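Do you need that many bins?

Every workshop magazine will tell you to buy more storage. I am not convinced. I have owned the Zirner wall rack, the Cemlow drawers with the little label windows, and a rolling cart that rolled exactly once, and I still spent last October looking for a corner bracket.

A few things have held up, and I pass them on with the warning that your shop is not mine.

Buy one kind of bin and stick to it. The overlapping kind with a low front lip is fine. You can look in and reach in without pulling anything out. Paying extra for the "pro" line got me a thicker label holder and nothing else that I could find.

Give metal brackets a bin to themselves. Corner pieces and gusset plates hook onto everything, and they scratch whatever you drop in with them.

Let long or wide things stick out. A roll of double-sided tape that hangs over the side of its bin is easy to spot. I used to cram mine in until the edge of the liner curled.

Leave a bin nearly empty. The shop that looks finished on Sunday-supplement pages has nowhere to put the next odd part.
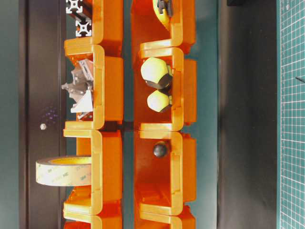

Gadisa Ayele wrote in to disagree with most of this, saying that a nearly empty bin is wasted space, that small parts belong in lidded jars, and that anyone who keeps tape in an open bin deserves the dust that ends up on it.

Fair point about the dust. I now keep the started roll in a zip bag and leave the spare out. As for jars, I had a shelf of them for five years and got tired of unscrewing lids with glue on my fingers – try it before you fill a whole wall.

Color coding is the other thing people swear by. Maybe it works in a shop with several people in it. On my own I forgot the code within a month, and bins all in one color have served me no worse. A strip of masking tape and a marker will do for labels.

Before you order the big Drolum set, empty what you have onto the bench and throw out the stripped screws. I got back over half a shelf that way, and it cost me an evening.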